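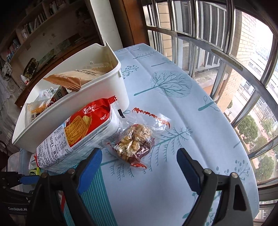
Ullunent Pantry Program
Progress report to the Sundqvist Fund
Reporting period ending 24/04/2022

1. Status

Work on the dry snack and packaged food stream is on schedule in two of its three parts. Sorting is in regular use at the Zarkinport site. Relabeling is in regular use. The stock record is behind, for reasons given in section 4. Spending is within the approved budget and no change to the grant total is requested.

2. Sorting

Donated snack goods reach the site mixed, in whatever bag or carton the donor had. Under the old procedure they were shelved as they came and checked at hand-out. They are now checked on one table by the window before anything is shelved. A white plastic bin holds packages waiting to be read. Packages that do not fit in the bin, mainly long cracker packs, are stood against its outer side and belong to the same batch.

Each package is checked for an intact seal, a readable date, a net weight and an ingredient list. Crimped ends are checked by pressing the package lightly and listening for air. Clear bags are turned over once, as the date is often printed on the back flap. A package that fails on seal or date is discarded. A package that fails only on language goes to relabeling.

The table was chosen over the storeroom bench because small print can be read there in daylight. It is covered with a cloth, which the original plan did not allow for. The cloth creases and has to be pulled flat between batches, and it must be washed. A wipe-clean cover has been priced and can be met from the consumables line.

3. Relabeling

A large share of the stream carries no English text. Most of it is printed in Chinese or Russian. The cracker packs are typical: the front panel gives the weight in Cyrillic ("120г"), and a white sticker in small black print gives it again as "120克". The sticker covers part of the front panel, and anything printed under it is lost to the reader. Staff have been told to leave such stickers in place and to put the program label on a clear area of the package.

The program label states four things: what the food is, net weight, date, and allergens. Wheat, milk, egg, soy, peanut, tree nuts, sesame, fish and shellfish are listed by tick box. Where the ingredient list cannot be translated with confidence, the label reads "Ingredients not confirmed" and the package is held back from households that have declared an allergy. This has slowed hand-out for small single-serve packets, which often have little room for a label. A half-size label is on order.

The first print run was 2000 labels. The second will be 500 of the half-size format, so that the adhesive can be tested on crinkled clear film before a larger order is placed. The present adhesive holds well on paper-like packaging and on flat wrappers. On soft clear bags it lifts at the corners.

4. Stock record

The plan called for each package to be entered by barcode. This works for domestic goods. For imported goods the barcode is often missing from the lookup service, and the entry then has to be typed by hand. On the trial batch of 300 packages, 34 returned a correct product name. The remainder were entered manually.

The record has therefore been changed to work by category and net weight – crackers, puffed snacks, dried fruit, sweets, other – with the barcode kept as an optional field. Entries made before the change are being converted. Until that is finished, the figures from Zarkinport cannot be compared with those from Gurnport, where sorting has not yet begun.

5. Gurnport

The Gurnport room has been cleared and has shelving on two walls. It has no window above the work area, so a lamp is needed before sorting starts. Bins of the same type as at Zarkinport have been ordered. The written procedure will be used there without changes, apart from the position of the discard box, which has to stand by the door.

6. Open items

Wipe-clean table cover, Zarkinport: priced, not ordered.
Half-size labels: ordered, not received.
Work lamp, Gurnport: quote requested.
Conversion of old stock entries: in progress, to be completed by August.
Second reader for Chinese ingredient lists: position open. One reader is not enough when batches arrive at both sites.

7. Request

Approval is requested to move the unspent part of the scanner line to translation. A second scanner was budgeted and is no longer needed under the category record. The move does not affect any other line.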